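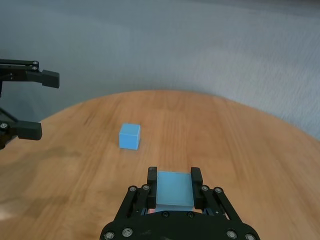
Right wrist view, second cube still on the table.

The planner gave itself a confidence of 1,143. Kayode Ezeani asked what it was out of.

"It's not out of anything," said Zúñiga. "It's a score. Higher is better."

"So what's a bad one?"

She scrolled. The worst so far in June was 1,608, and she looked at that for a while before she said the sign might be flipped in the older logs.

Kayode wrote this down. He had come from Gurnside on the early train to decide whether his company should pay for Erkitz, and he had been told that Erkitz understood a table. That was the word in the letter. He had read the letter twice on the way up and underlined it.

On the monitor the right arm had its blue cube. The left arm had its jaws open and nothing between them. The other cube sat out on the wood by itself, turned a little, as if it had been about to say something.

"What's it doing now?"

"Planning."

"Planning what?"

"The left arm picks up the other one, they bring them together, the right one stacks." She pulled up a second window, where the table was a gray sheet and the cubes were two boxes drawn in green lines. There was a third green box near the left arm.

"There are three," said Kayode.

"That's the shadow. The Rerine build sees a shadow as a low object if the light's from that side. It filters it out before it commits to a grasp."

"It's filtered it out now?"

"It will."

They waited. Somebody's phone buzzed on a shelf and stopped. Kayode thought about his mother, who at 68 could lay a table for twelve in a room with the power out, and who had never once set down a fork for a shadow. He didn't think this was a fair comparison. He wrote it down anyway, then crossed it out, because the notes went to his boss.

"Could you just tell it?" he said. "That there are two?"

"You can cap the object count. There's a field."

"And then it would work."

"Then it would work for two." Zúñiga rubbed her eye. "The whole point is you don't have to tell it."

"But you could."

"I could, yes."

The third box blinked, shrank, and came back slightly to the right. The score went to 32. Neither of them said whether that was good.

"Does it know it's holding one?" he asked.

"The gripper knows. There's a force reading." She stopped. "The planner gets that on the next update."

"When's the next update?"

"When it finishes planning."

Kayode turned to a clean page. Over her shoulder the cursor was already in the field, and she had typed a 2 and not pressed enter – he could see her finger resting on the key. He looked at his train times so that she could do it.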